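Desktop computer tower (internal layout)

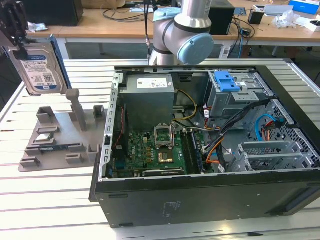
According to one contributor to the article's talk page, most owners who open a tower for the first time mistake the drive cage for part of the power supply, and the two should be treated in separate sections. The present arrangement follows that suggestion.

A desktop computer tower is an upright case that houses the main parts of a personal computer. For service it is normally laid on its side with one side panel removed, so that the motherboard lies flat and parts can be lifted straight up.

Case

The outer shell is usually steel with a plastic front. Slots and cutouts along the rim of the opening receive tabs on the side panel. Perforated areas let air pass through the case; a honeycomb pattern is common, as it leaves a large open area without weakening the sheet. Printed stickers on the shell may carry the model or serial number.

Power supply

The power supply is a closed metal box that converts line voltage to the lower voltages used inside the case. Its label lists the output of each rail. In the common ATX color scheme, yellow wires carry 12 volts, red wires 5 volts and orange wires 3.3 volts. Black wires are ground. Some makers sleeve all conductors in black, in which case the connector pinout must be used instead.

Motherboard and processor

The motherboard carries the processor socket, memory slots and expansion slots. In lever-type sockets a hinged metal bracket presses the processor against the contacts. With the bracket raised, the processor is held only by its seat and can be lifted by the edges. Old thermal compound is cleaned off before a cooler is refitted. Memory modules stand in parallel slots beside the socket and are released by clips at one or both ends.

Expansion cards

Cards are fitted at right angles to the board and fastened to a bracket assembly at the rear. Unused positions are closed with blank covers, which may be solid or vented.

Drive cage and data cables

Drives are held in a metal cage, either fixed or removable. Removable cages often have a colored plastic latch. Each SATA drive uses one narrow data cable and one power connector. SATA data cables are sold in many colors, and the color has no electrical meaning.

Service notes

The Rultport bench manual calls for a wait of 30 seconds between unplugging the tower and touching any internal part. Flindwood specifies 13 screws for its full-size case, all of one thread. The Bisska case has no screws in the drive cage and accepts fans of 80 mm only. Kotian revised its cable routing guide in July, moving the main power bundle away from the memory slots.

See also: Power connector; Processor socket; Expansion slot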